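Jutance Student Robotics Club Opens Table Service Challenge, Entries Due in April

FOR IMMEDIATE RELEASE

JUTANCE - The student robotics club at Jutance Technical College is opening its Table Service Challenge to outside teams for the first time. High school and college teams both welcome. No entry fee. Sign-up closes at 5 p.m. on the last day of April.

The challenge is simple to say and hard to do. Two robot arms, one table, a set of cups and bowls. Teams program the arms to set trays, move tableware and handle utensils without knocking anything over. Best score over two rounds wins a $4,000 parts grant for their club or classroom.

Last year's event was members only. This year the club has room for 2 guest divisions, one for high schools and one for colleges, and wants them both full.

What the teams will be doing

Each run uses everyday items. Cups, bowls, serving trays, a utensil or two. Nothing special made for robots, nothing with handles added or magnets glued on. Teams get the item list when they register and can practice at home with whatever they have in the kitchen.

Rounds are run on the club's own two-arm station, named Pan by the members who put it together. Teams don't need to bring a robot. They bring code, a laptop and a plan. Practice time on Pan is booked in blocks, and every team gets the same number of blocks. Extra blocks can't be bought or traded, please don't ask.

Points are given for a tray set right, for a utensil held steady and for two arms sharing one job without bumping each other. Points come off for spills, drops and any stop called by the judges. A run can be restarted once. After that the score stands.

The club has been logging its practice runs since fall. The log stands at 226 runs, of which 116 were scored clean, meaning no drops and no stops. Members say the low spots are mostly thin items and light cups, which slide when a gripper comes in a little to fast. The full log goes to every registered team so newcomers start with the same notes the club has. 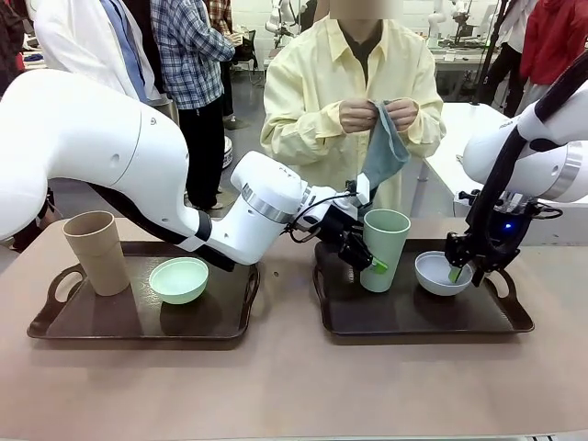

Two-arm tableware work with cups, bowls and serving trays.

"We kept arguing over which tasks were fair," the club said in a statement. "Setting a table was the one everybody agreed on. You know right away if it's wrong. You don't need a rule book to see a cup in the wrong place."

There is a rule book anyway. Nine pages, posted on the club site. Teams should read page four twice, it covers what counts as a drop.

Divisions and team size

High school division: three to six students, plus one adult coach. The coach can talk but can't touch the keyboard during a scored run.

College division: two to five students, any major. Mixed teams from more than one school are OK as long as one school is listed as home.

Students who don't have a team can sign up alone and be placed with others. Last year four members started that way and ended up with the second best score of the day.

Software

Teams may use any language the station supports. Starter code comes from Jikach, the club's shared code library, and covers basic arm moves, gripper open and close, and the stop command. Jikach is free to download and the club asks that fixes be sent back so other teams can use them. Teams can replace all of it except the stop command. That one stays as is.

Learned control, hand-written control and a mix are all allowed. So is a run driven by a person from start to finish, but those runs are scored on a separate sheet and don't count toward the grant.

Workshops before the event

The club will hold evening workshops at the Tasham Annex, the low building behind the college library. Doors open 6 p.m., start at 6:30, done by 8:30. Topics:

Getting started with the station and staff rules for the lab
Grip planning for cups and bowls
Using two arms at once
Trays, utensils and other thin things
Reading the practice log

Workshops are open to registered teams and to teachers thinking about entering next year. Seats are limited, the lab is not a big room. Snacks provided, but food and drinks stay in the hallway.

The two-arms session is the one that fills first. Last time there was a wait list, so teams that want it should mark it on the form when they register and not wait for the reminder email.

Rules for the lab

Closed-toe shoes. Long hair tied back. No one reaches over the table unless the station lead has called a hold. Students under 18 need a signed form from a parent or guardian, and the form has to be in before the first practice block, not the day of.

Teams may film their own runs. Please do not film other teams without asking them first.

Judging

Three judges per run, none from a competing team. Scores are posted outside the lab after each round. A team that disagrees with a score has fifteen minutes to file a written question with the scoring desk. The judges will look at the run again and their second answer is final.

Besides the grant, there are smaller awards for best notes, best recovery after a mistake and best first-year team. Each one comes with a set of spare gripper fingers and a certificate. The best notes award was added at the request of members who had to read last years notes.

Travel and access

The college sits on the Jutance bus loop, one stop past the main gate. Free parking in the north lot after 5 p.m. Step-free entry at the Tasham Annex is on the library side. Teams needing an interpreter, a quiet room or other support should say so on the form and the club will be in touch to set it up.

How to register

Fill out the team form on the club page at the college website. Need: team name, division, home school, coach contact (high school only) and first and second choice of practice block. A reply goes out within a week. If there's no reply, check spam, then call the lab desk.

Teachers who want to see the station first can book a visit between 3 p.m. and 5 p.m. on most class days. Bring a class if you like, up to 20 students at a time.

About the club

The Jutance student robotics club is run by students of the college and open to all majors. Members build, program and test robots for everyday tasks, maintain the Jikach library and help out with school visits in the area. New members can join at any time of year, no experience needed.

Media contact: Club Press Desk, Jutance Technical College. Interview and photo requests thru the college front office, please allow two working days.

###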